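Why Are the Letters on a Keyboard So Mixed Up?

By Oratile Khumalo, for the Heldale Children's Page
2023-09-20

Look at the top row of letters on a keyboard. In many countries it begins with Q, W, E, R, T, Y. If you say these letters as one word, you get "qwerty", and this is the name of the whole arrangement. But why did people not just put A, B, C, D in order? To find out, we must go back to the time before computers.

In the 1800s, people wrote letters and books by hand, with a pen. Then inventors began to build a machine for writing, the typewriter. Inside it there were thin metal arms. At the end of each arm was a small letter. When you pushed a key, the arm jumped up and hit a ribbon with ink on it, and the letter was printed on the paper.

The early machines had a problem. If two arms that were close together moved at almost the same moment, they could get stuck. Then the writer had to stop and pull them apart with the fingers - and the fingers became black from ink.

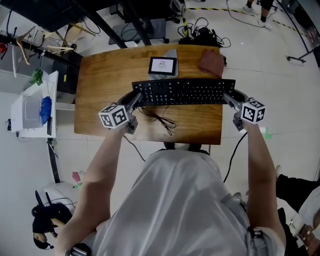
Inventors tried many different orders for the letters. Some people think that the letters were moved so that the arms would not get stuck so often. Other people think that telegraph workers, who had to write down messages very fast, asked for changes. We do not know the full answer. We do know that the order was almost finished in the 1870s, and that it has stayed nearly the same since then. A black computer keyboard lying across a desk has no metal arms to get stuck, but it still has its keys in long rows, as the old typewriters had. Millions of people had already learned where the letters were, and it is hard work to learn it again.

Not every country uses the same order. In France, the top row of letters begins with A, Z, E, R, T, Y. In Germany, the Y and the Z have changed places. When my cousin came to visit us in November, she typed my name on her German keyboard, and it was no trouble. Then I typed "yellow" on it and I got "zellow"!

How does a computer know which key you push? Under the keys of many keyboards there are thin plastic sheets with lines on them that carry electricity. When you press a key, two lines touch. A tiny chip in the keyboard notices where they touched, and it tells the computer.
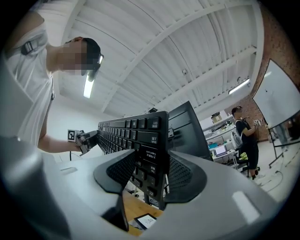

A black keyboard turned on its edge. The keys have white letters and signs.

Maybe you have felt two small bumps on a keyboard, usually on the F and the J. They help your pointing fingers find their place without looking. People who can type this way keep their eyes on the screen. My teacher, Catriona Carnegie, once typed a story of 251 words for our class and looked down only 4 times.

Try it yourself

Take a sheet of paper and write the letters in an order that you like best. Put the letters of your own name in the middle. Then "type" a short sentence on your paper with one finger. Is it easier or harder than on a real keyboard?

Words to remember

Typewriter: a machine that prints letters on paper when you push its keys.
Telegraph: an old way to send messages through a wire.
Chip: a very small electronic part that can work with signals.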